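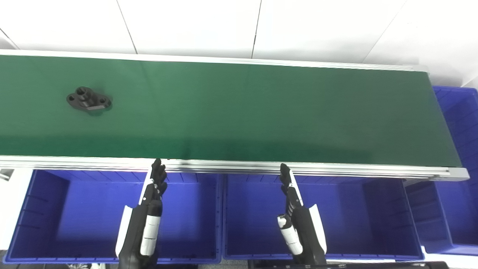 Re: Night story, second draft

List home | Threads | Authors | Search
2 min read

From: Wissam Khalaf
To: Lurnitetti fiction list
Date: 26/08/2023

Dear Shona, dear all,

Thank you for reading my draft with so much patience. I answer below your words.

Shona Munro wrote:
> I like your narrator when he is alone on the night bus. In the
> bar I lose him. Six friends come in on the first page and they
> all talk in the same way. Also you are at 2,606 words and the
> limit for the Pulten reading is 2,000. Could the bar go?

The bar cannot go completely, I think. It is there that he tells the lie about his brother, and without the lie the bus has no weight. But you are right about the friends. I have now only two of them, Nimri and the older woman, and the older woman has no name any more. She speaks little and she pays for the drinks.

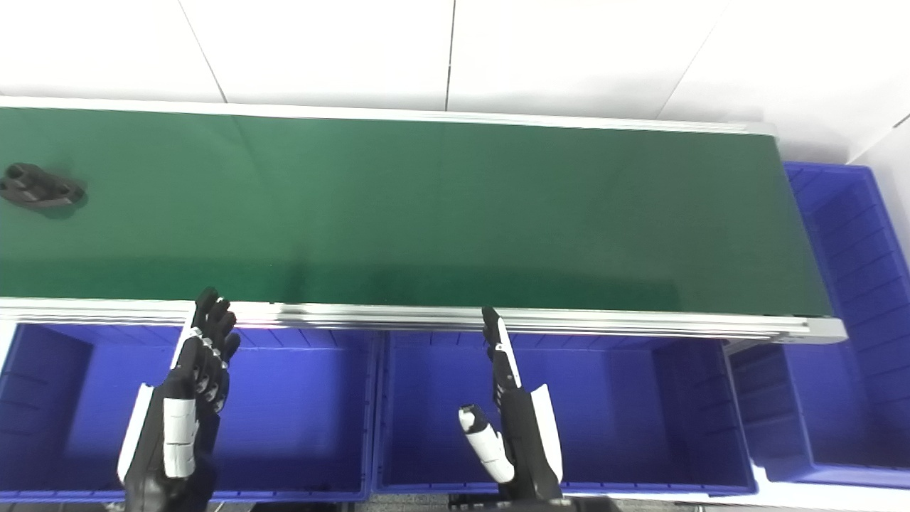
Green belt with a single dark part

With these cuts I am at almost 2,000, so I must still find a few lines. I suspect the dream on page 16 of my notebook, which I copied into the draft only because I had enjoyed writing it in January.

About the voice, I have one question for the list. He tells everything in the present tense, and I chose this so that the reader would be as drunk as he is. My cousin in Idgate says that it makes her tired. Would you keep the present for the bar and put the bus in the past?
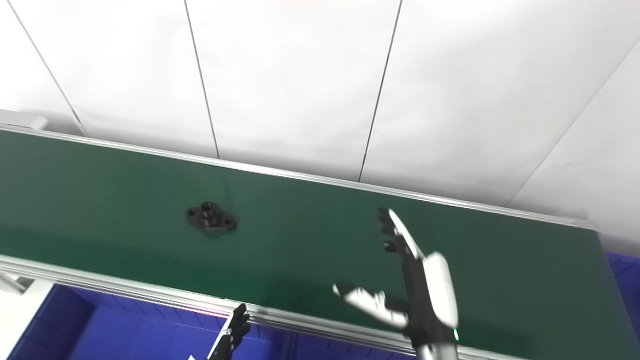 If I do this, the last paragraph must change too, where he counts the stops and gets off one too early. I would be sorry to lose "the doors breathe", but perhaps it can live in the past tense also.

I will post the new draft when the ending is settled. Please be as strict as before.

With kind regards,
Wissam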